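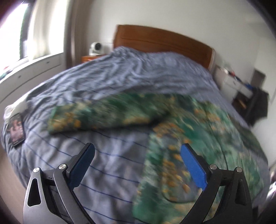
A striped duvet on a bed.

Why does a duvet keep you warm?

When you first get into bed on a winter night, the bed feels cold. A while later it feels warm. Nothing in the bed has been switched on. A duvet has no battery, no wire and no heater inside it. The heat has to come from somewhere, and it comes from you.

This page explains where your heat comes from, how it tries to leave, and what a duvet does to slow it down. Words in capital letters are explained in the word list near the end.

Your body makes heat

Your body turns food into energy. Some of that energy is used for moving, growing and thinking. A large part of it ends up as heat. This goes on all the time, even when you are fast asleep. Your heart is still beating, your lungs are still filling, and your liver and brain are still working.

The inside of your body stays close to 37 degrees Celsius. A bedroom in winter is much cooler than that. Heat always moves from a warmer place to a cooler place, so heat is always moving out of your body and into the room. If it leaves too fast, you feel cold. If it leaves too slowly, you feel hot.

Three ways heat gets out

CONDUCTION is heat moving through things that touch. If you put your bare foot on a stone floor, heat goes from your foot into the stone. Metal and stone conduct heat well. Wool, wood and air conduct it badly.

CONVECTION is heat carried away by moving air or water. Air next to your skin warms up. Warm air is lighter than cold air, so it rises, and cooler air moves in to take its place. Then that air warms up and rises as well. Each time this happens, a little heat goes with it.

RADIATION is heat that travels as invisible rays. The heat you feel on your face from a bonfire reaches you mainly in this way. Your body gives off heat rays too, though far more weakly than a fire does.

There is also a fourth way, which matters most when you sweat. Water needs heat to turn into vapour. When sweat dries on your skin, it takes that heat from you. This is called EVAPORATION.

What is inside a duvet

A duvet is a large flat bag with a filling. The filling may be feathers, down, wool, cotton, silk or fine plastic threads called polyester. Down is the soft fluff that grows underneath the outer feathers of ducks and geese.

All these fillings have one thing in common. They are made of many thin strands with gaps between them, and the gaps are full of air. Most of the space inside a thick duvet is air.

Air is a very poor conductor of heat. A material that slows heat down is called an INSULATOR, and still air is a good one. The important word is still. The air in a room can move freely, so it carries heat away by convection. The air in a duvet is caught in small pockets and can hardly move at all. The strands are there to hold it in place.

The duvet also lies over you and stops the draughts in the room from reaching your skin. Heat continues to get out through the duvet, but slowly. Your body makes more, and the space around you warms up until it is comfortable.

Why a squashed duvet is colder

If you press hard on a duvet, it goes flat. The air has been pushed out. A flat duvet has fewer air pockets, so heat gets through it more easily. This is the reason people shake a duvet when they make the bed. Shaking lets air back in between the strands. The word for this puffiness is LOFT.

Water causes a similar problem. Wet feathers stick together in clumps and leave less room for air. Water also conducts heat much better than air does. A damp duvet is a poor insulator until it has been dried all the way through.

Many duvets are sewn into squares or long channels. The stitching stops the filling from sliding to one end. Without it, you might have a thick lump at your feet and almost nothing over your shoulders.

What tog means

In Britain, the label on a duvet often gives a number of TOGS. A tog is a unit that measures how well something resists heat passing through it. The higher the number, the warmer the duvet.

A low number suits summer, and a high number suits a cold bedroom in winter. A tog number does not tell you how heavy the duvet is. A down duvet can be lighter than a polyester one and have the same number. Some people buy two thinner duvets that fasten together. Their tog numbers are added up to give the rating of the pair.

Does the cover matter?

The cover is thin, so it adds only a little warmth. Its main job is to keep the duvet clean, because it is easier to wash. The pattern makes no difference to warmth in a dark room. Spots, stripes and plain white work equally well.

The kind of cloth makes a difference to how the bed feels. Smooth cotton often feels cool when you first touch it. Brushed cotton has a fuzzy surface with tiny ends of thread standing up. These hold a thin layer of air, and less of your skin touches the cloth, so it feels warmer straight away.

Animals use the same method

Birds fluff up their feathers in cold weather. A robin in September looks slimmer than the same robin in deep winter – the fluffed feathers trap a thicker layer of air. Sheep have wool, and foxes grow a thicker coat before winter. Fur that stands up holds more air than fur that lies flat.

Goose pimples are part of the same system. When you are cold, tiny muscles in your skin pull your hairs upright. On a hairy animal this makes the coat thicker. Human body hair is too short and thin for it to help much.

Try it: the jar test

You need two jam jars with lids, warm water from the tap, a thick woolly sock, a thermometer and a clock. Ask an adult to check that the water is not too hot to touch.

1. Fill both jars with warm water from the same jug.
2. Measure the temperature in each jar and write it down. Put the lids on.
3. Pull the sock over one jar. Leave the other jar bare.
4. Stand both jars in a cool place for 15 minutes.
5. Take off the lids, measure again and write down the results.

Work out how many degrees each jar has lost. The water has no way of making new heat, so both jars will cool. The jar in the sock should cool more slowly.

Then try the test again with a damp sock, or with the sock stretched very tight. Change only one thing each time. If you change two things at once, you cannot tell which one made the difference.

Word list

CONDUCTION – heat moving through things that touch.
CONVECTION – heat carried by moving air or water.
EVAPORATION – liquid turning into vapour.
INSULATOR – a material that slows down heat.
LOFT – how puffy a filling is.
RADIATION – heat travelling as rays.
TOG – a unit for how well cloth or bedding resists heat passing through it.

Written by Jyoti Pant. Science checked by Tshepo Modise.
Next in this series: Why do windows mist up?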